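Course handout 6: reading a demonstration
Mar 18, 2019

These notes go with the Relleck open day visit. Read them before you write up your own notes. They cover what we were told, what we were shown, and the gap between the two, which is the part you will be graded on.

## The claim

Relleck's handout says its arm, running software from Sevever, has completed 2,576 grasps on household objects. The speaker rounded this to "well over 2,000" and moved on. Before you copy either number into your report, ask what it counts. A completed grasp could mean the fingers closed. It could mean the object left the table, or that it arrived where it was supposed to go. The handout uses "completed," "successful" and "attempted" on the same page and defines none of them. I asked during the question period and was told the terms are "used consistently internally." Write that answer down as given. It tells you nothing about the robot, but it tells you how the figure was made.

A count with no denominator is also not a rate. If there were 2,576 good grasps out of 2,600 tries, that is a very good arm. If there were 9,000 tries, it isn't. We don't know, and you shouldn't guess in your write-up.

## What we were shown

We saw 3 runs. Two used a soft cloth and one used a plastic cup. The operator set the objects down each time, and set them down in nearly the same spot. Most of you didn't note this. Go back and check whether your sketch of the table has a position marked for each run. If it doesn't, say so in your report and don't fill it in from memory.

The fingertips deserve more attention than they got. A gripper's padding does a lot of the work that gets credited to the software. Soft, grippy surfaces forgive an error in position that bare metal would not. Change the padding and you have, for testing purposes, a different machine. So when somebody quotes a total built up over months, the next question is whether the fingers were the same the whole way through.
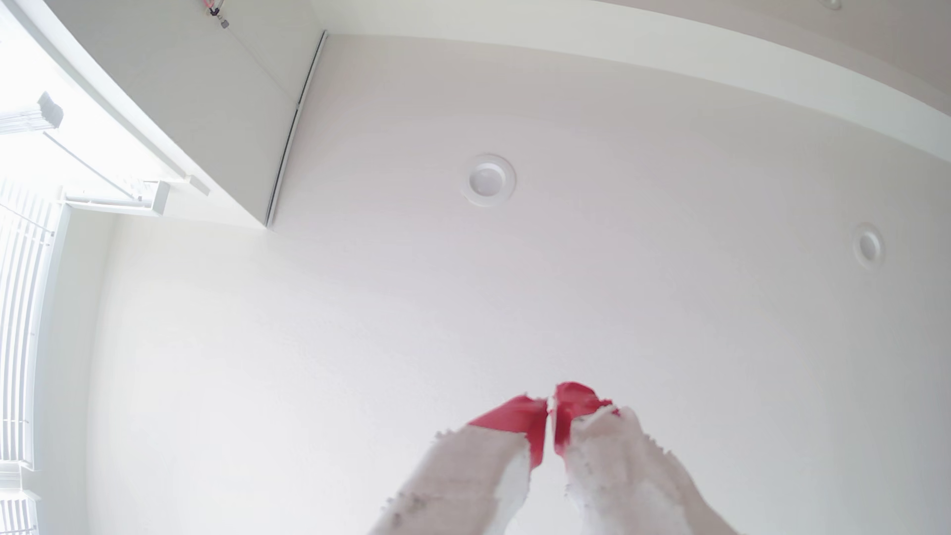
Relleck's handout has no maintenance log, and the speaker couldn't say when the covering was last replaced. Suppose it was changed halfway through the count. Then the total mixes results from two setups, and a drop in performance from wear could be hiding inside a good average. None of this means the number is wrong. It means we can't check it.

## Comparison with Vilach

Some of you were also at the Vilach demonstration last April. Vilach made a smaller claim and brought the failures with it: a sheet listing each dropped object and what the operator did next. The audience was bored by it. It was still the more useful afternoon, and I'd rather you imitated that sheet than Relleck's slides.

Shabalala, the benchmark Relleck says it follows, came up twice in the talk. The speaker did not say which version or which object list. "Follows" is a loose word. Treat it as unsupported until you have seen the test plan.

## For your write-up

Hand in two pages, no more. Keep what you saw in one section and what you were told in another. If a sentence could go in either, it probably needs splitting.

- State the claim in Relleck's words, with the page of the handout.
- Describe one run from start to finish, including anything the operator touched.
- List the information you would need to turn 2,576 into a success rate.
- Propose one test that the arm could fail. Name the object, the starting position and what counts as a drop.

Phrases such as "the robot understood" or "the robot decided" will lose marks unless you can point to something you observed that supports them. "The fingers closed" is fine.

Bring your raw notes to the next session as well as the finished pages. Messy is okay, and please don't recopy them.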